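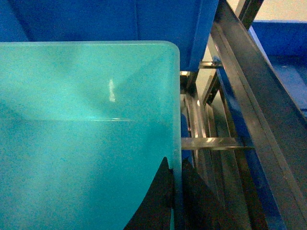
3.2 Bin colour and what people could find

The second part of the Pernel study dealt with the bins themselves. Section 3.1 covered shelf height and we won't repeat it, except to say that height did most of the work and colour did less than we hoped. Still worth reporting. Stores people ask us about colour more than anything else.

Setting first. The Ranetti storeroom keeps small parts and packing supplies in plastic bins on open steel shelving. Two kinds of bin mattered for us. Solid blue ones, flat sided, can't see a thing through the wall. And translucent ones in the green to turquoise range, where light comes through the plastic and you get a sense of something inside without being able to say what. Staff call the second kind "the see-throughs", which is generous. Frosted plastic hides more than you'd think. Small dark items pressed against the wall show up as a smudge, anything further back is lost.

We logged 2269 retrievals. A retrieval was counted from the moment the picker faced the rack to the moment the right item was out of its bin. Wrong bins were logged seperately, as was any bin put back in a different spot from where it came. Restocking trips were left out. So were the retrievals where someone asked a workmate where the thing was, 34 of them, all kept in a side file because they say something about the room but nothing about the bin.

Results, short version. Pickers opened fewer wrong bins when the bin was translucent and less than half full. Once a translucent bin was full the advantage was gone. A full one reads as a solid colour from a step back, same as the blue. Labels did better than either: a labelled blue bin beat an unlabelled translucent one at every fill level we tried. We used the Kodikara sheet for scoring fill level, which is coarse (3 levels, by eye) but quick, and two raters seldom disagreed.

Glare was a nuisance we hadn't planned for. Glossy plastic under ceiling lights throws a bright streak right where you want to look, and where it falls changes as you step sideways. Several pickers tilted a bin forward to get rid of it before deciding whether it was the one. That tilt costs time and wasn't in our coding scheme at the start, so the early sessions undercount it. The later ones are right.

The rack has its own effect. Blue bins on a steel rack, behind a diagonal brace and a cross bar (Figure 2), are not blue bins on a bench. The metal sits in front of the face you would be reading, and a label stuck in the middle of the bin may end up behind it. We moved labels up near the rim for the last round. Quick fix, no cost, and misreads dropped on the braced bays. No change on the open bays, as you'd expect.

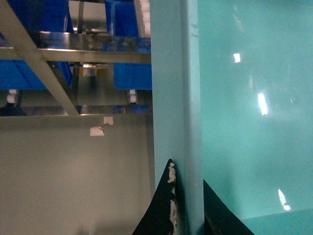
Reflections off the shelving were checked too. Bare steel picks up the colour of whatever is stored on it, and under a row of blue bins the shelf itself goes bluish, so a blue bin stands out less than the catalogue would have you believe. Turquoise against blue was also a weak contrast. Pickers working fast took one for the other, mostly at the ends of the shift. If a room must have both colours we would keep them on different bays, or give one of them a coloured lid. We didn't test lids.

On handling: translucent bins in this room were lifted by the rim or pinched at the side wall. Blue ones were mostly slid. Could be the weight, could be habit. The Somik bins bought to replace the cracked ones have a thicker rim and people liked them, but they arrived too late to go in the model and we report them only as comments (Appendix B).

Limits. One room, one set of lights, staff who knew the stock well. New starters might lean on colour a lot more. Fill level drifted during sessions as items went out and we rescored only at the breaks, so a bin coded full may have been nearer half by the end of a busy hour. Also no restocking data, see above. Section 3.3 takes up label size and wording.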